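Workshop Tips: Budgeting for a Small Sorting Arm

Test parts before you test prices

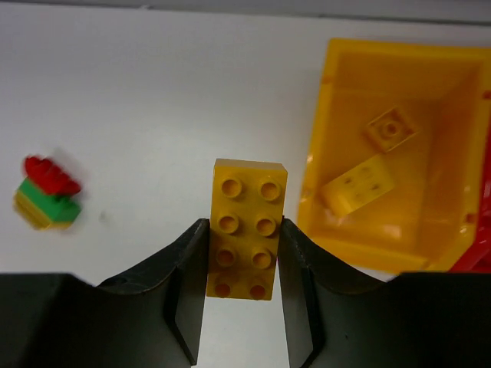

Start with the part, then the gripper

Write down the narrowest and widest part you expect to pick up. Toy bricks are good trial stock: a 2x4 Duplo brick has flat sides for two fingers to press against, and a set costs little to replace. Add your own parts to the trial before signing anything. Round or flexible parts may need different fingers, so ask for the price of a second pair in the same quote.

Check color under your own lights

Yellow bricks in a yellow box are a hard case for a wrist camera. If your bins match your stock, price a set of bins in a contrasting color first. New bins cost less than a better camera.

Split the budget into 3 lines

Arm and controller, gripper and fingers, everything else. The third line covers the mounting plate, cables, bins, lighting and spare pads. Our bench at the Urnville shop came to $1552 before the third line, and that line added $202. Leave it out and the order will be short.

Compare quotes on the same terms

We took quotes from Kinasow and Zikoveo. One included the power supply and the other did not. Ask each seller for:
Payload with the gripper fitted
Reach measured from the base
Price and lead time for replacement fingers
Software fees after the first year

Plan the bench

Use a plain, level top with a matte finish. Keep bins inside the comfortable reach of the arm, short of its maximum. Mark the bin corners with tape so they go back to the same place after cleaning.

Allow time for setup

Budget 11 hours for mounting, wiring and first picks. Ours was ordered in January through Albers, and the mounting plate arrived after the arm. Order the plate first.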